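Mending and moving on: notes from the Gretness share room

The February tidy at Gretness went through the clothing first. Denim is still what we're given most of, and it takes up more shelf space than anything else. Please check pockets before you drop jeans off, and do up the zips. Dark denim goes in its own pile — it can mark lighter cloth in the wash.
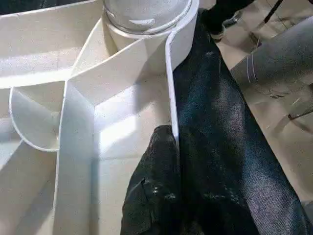 Chairs

Birger Nyberg is looking after furniture again this year. He asks that chairs be turned over on a covered bench before anyone signs them in, so the leg joints can be looked at properly. White ones need a wipe underneath as well as on top.
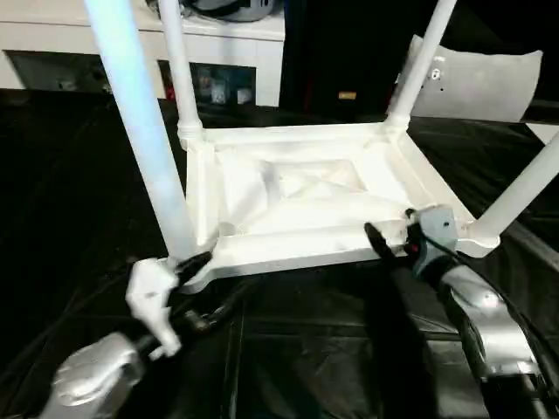 Paper, cloth and wrapping

The Ollia shelf is for wrapping and offcuts, and it fills up quickly. We spent $28 on new tubs from Hägglund and they're labelled by size. Anything that can be flattened should be flattened before it goes in. A white sheet with sharp folds running every which way, some of them meeting at one point like a star, takes up far more room than the same sheet smoothed out. Torn pieces go in the Feltance bin by the back door.

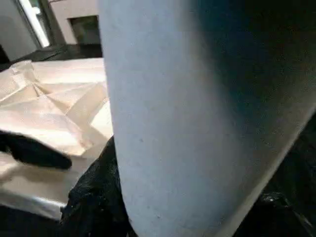 The share room closes at 6 pm through the colder months. We passed on 363 items last year, and the shelf for creased white pieces will stay where it is, to the left of the door. Donations of buttons and strong thread are welcome at any time.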